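4. Results: what people call a room when its official name is no help

4.1 Official names and used names

Every room in our material has an official name, and we began by asking how often that name turns up when people write to one another. The message set holds 3,000 short texts, 2,000 from Vadis and 1,000 from Jurnenari, all of them sent between coworkers to arrange a meeting or to say where somebody or something could be found. Calendar entries filled in by the booking system were left out, as they carry the official name whether the sender likes it or not.

Once the automatic entries were gone, the official names nearly vanished from the Vadis messages. Rooms there are labeled by floor, wing and a running number, and people treat these labels much as they treat the serial number on a printer. They read them off the door when they must. In conversation they say "the fishbowl," "the long one," "Efi's old room," "the cold room," "next to the stairs." We had expected some of this, but the sheer richness of it was a delight, and it changed the shape of the study. Our first plan had a single category for nicknames. By the end of the first month of coding we had split that category four ways, and we still argued over the borders.

Jurnenari gives its rooms the names of rivers. We had guessed that a real word on the door would hold its ground better than a number, and it does, though with a wonderful twist. The river names survive best for the large rooms. The small ones lose theirs quickly, and several have traded names in speech, so that a person who asks for one river may be sent, quite kindly and confidently, to another. Two of our speakers gave each other directions in this way during a joint interview and were both satisfied with the result.

4.2 Four sources of informal names

Following the coding scheme in Section 3, we sorted the informal names by what they draw on: color, a thing in the room, a person, or an event. A fifth group, names built on position ("the one by the kitchen"), is treated apart in 4.5, for these phrases often behave more like directions than like names. They rarely lose their article, they are seldom shortened, and speakers change them freely from one message to the next.

Person names are the longest lived. At Vadis one room is still called by the first name of an employee who left before most of the present staff arrived. Of the speakers who used the name, several had no idea that it had ever belonged to anyone. One took it for an abbreviation and offered us a very reasonable guess at what the letters stood for! This is the same fading that street and field names go through over centuries, and it was exciting to see it happen inside a single lease.

Event names work the other way. They catch on fast and die fast. "The cake room" was current at Jurnenari for one December and had gone from the messages by spring. Where an event name does last, it has usually been helped along by something else, such as a stain, a notice or a door that sticks. Fliltau, the smallest of our sites and the only one where we had interviews but no messages, supplied a nice case. A meeting room there is "the flood," and a speaker told us that new employees are shown the mark low on the wall in their first week. The name and the mark keep each other going.

Thing names depend on the thing. When the piano left the ground floor at Barajas, "the piano room" went on for some speakers and stopped for others, and the split followed length of service very closely. Those who had heard the piano kept the name. Those who had only been told of it preferred "the old piano room," with the adjective attached to the piano or to the room according to taste. We asked, and opinions were firm on both sides.

4.3 Color

Color names are the group we find the most rewarding, and the rest of this section is mostly given over to them.

A color name needs contrast. A building in which every room is painted white with one blue wall has no "blue room," and speakers who tried to use the term in such a building corrected themselves right away. Contrast can come from anywhere, though. It need not be the walls. At Jurnenari "the orange one" is named for its curtains, and "the brown room," which struck us at first as having nothing brown in it at all, is named for the view of the neighboring building.

A color name also needs to be easy to agree on. In the 50 interviews we showed paint cards and asked the speakers to choose the card nearest to the room they had in mind. Rooms with a single basic term (red, green, yellow) had stable names. Rooms painted in between, in the region where one speaker says pink and the next says red, had several names side by side, and these were sorted by team. A salmon room, a coral room and a pink room at Vadis were one and the same. People moving between teams learned the new word along with the new coffee arrangements, and a few used both, picking the word to fit the listener. That is just what bilingual villagers do with the names of hills, and we could hardly have asked for a clearer parallel.

Areti Tzanetos, who carried out the interviews at Vadis, noticed that speakers often lowered their voices or laughed before giving a color name and then asked whether it "counted." We assured them that it did. The hesitation tells us something about status. A color name is felt to be a child's name for a place, fine among friends and a little too plain for a visitor. In messages to outside guests, color names give way to the official label, often with a short apology for how hard the label is to find.

4.4 Two colors at once

What happens in a room with two strong colors? The naming literature on landscapes has rather little to say here, as hills and fields tend to be dominated by one feature at a time. Offices are more generous. The small room at Vadis in Figure 3 has a green wall at the back and pink-red walls to the left and right of it, and its names are the best single set in our material.

Three types occur. In the first, one color wins. Speakers who sit on the near side of the floor call it "the green room," and they explain, quite sensibly, that green is what faces them as they come in. In the second type the colors are joined, always in the order "pink and green," never the reverse. The order puzzled us until Danai Christodoulou pointed out that Vadis staff use the same sequence for a well-known brand of folder in their supply closet. We cannot prove the connection, but we like it very much.

The third type is the one that made us put our pens down. A group of speakers calls the room "the watermelon." The name is short and takes the article without fuss. It carries both colors in a single word and settles the red-or-pink question by walking around it. It also spreads. In the earliest messages it appears with an explanation attached ("the watermelon, the one with the round table"), then with a winking spelling, and finally bare, in messages whose writers plainly expect to be understood. A speaker from a different floor, asked where she would meet a colleague that afternoon, said "watermelon" with no article at all, as one might say "downtown." By our criteria in Section 3 this is a full proper name.

The round table matters to this story as well. For a time it gave the room a thing name of its own, "the round table," which had the charm of sounding like a panel discussion. It lost ground when a second round table was delivered to the floor above. Thing names are easily copied in this way: a furniture order can undo them overnight. A pair of colors is harder to duplicate by accident, and so far no other room at Vadis has been painted to match. 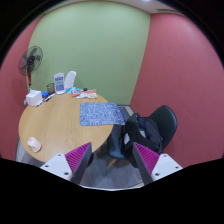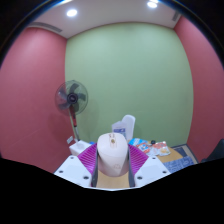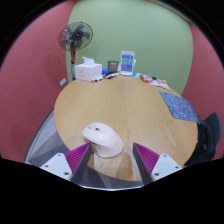 Efthymia Sotiropoulos

Figure 3. The small room at Vadis discussed in 4.4.

4.5 Position phrases

Phrases such as "the one past the lockers" made up the last group. They were common in messages to new employees and rare between people who had worked together for long, and the change from one to the other was often sudden. A new arrival would be guided by position for a few weeks and then, from one message to the next, be trusted with "the fishbowl." Several speakers could remember the first time they had used an informal name themselves, and they spoke of it with real pleasure.

Position phrases do turn into names now and then. "Past the lockers" lost its first two words at Vadis and became "Lockers," and it went on being used after the lockers were moved. We count it as a thing name from that point on, though Sotiris Xenos has argued in our meetings for keeping it where it started, and the coding table in the appendix marks it as disputed. The Jurnenari messages contain two similar cases, both from the same team, and in each the shortened form first appears in a hurried reply to a question about where everybody was.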